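6.3 Running the hand-held gripper at an open day

Read this section before the doors open. After they open you will be holding somebody's coat.

1. Cover the demonstration table with the white sheet and pull it fairly smooth. Perfection is not required; the Fallbridge stand spent a whole Saturday morning on its creases and missed the mayor.

2. Set out the basket and one light item. A clear plastic bag is a good choice. It looks easy, which draws in the confident.

3. Check the screws on both finger pads. Dusty or scuffed pads may be used. Pads that wobble may not.

4. Show the visitor how to close the fingers, once, slowly. Then hand over the gripper and step back.

Note: Visitors will squeeze as if wringing out a dishcloth. Say "gently" early and often.

5. Ask the visitor to pick up the item, move it over the rim and let go inside the basket. Allow 46 seconds per turn. Adults will ask for another go. Children simply take one.

CAUTION: Keep fingers, scarves and biscuits out of the gap between the pads.

6. If the item lands on the floor, put it back on the table and say "very good". Merike Rebane ran the Cusville open day in February on those two words and got through 418 visitors.

Note: Small stains on the sheet do no harm. Change it when visitors start asking what they are.

7. At closing time, wipe the pads with a dry cloth and return the gripper to its case, pads upwards.
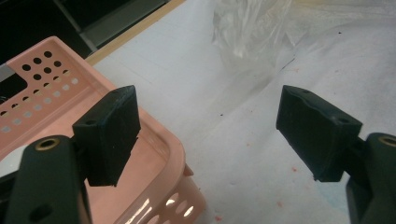
8. Sign the stand log and write down the number of turns, including the ones you had yourself.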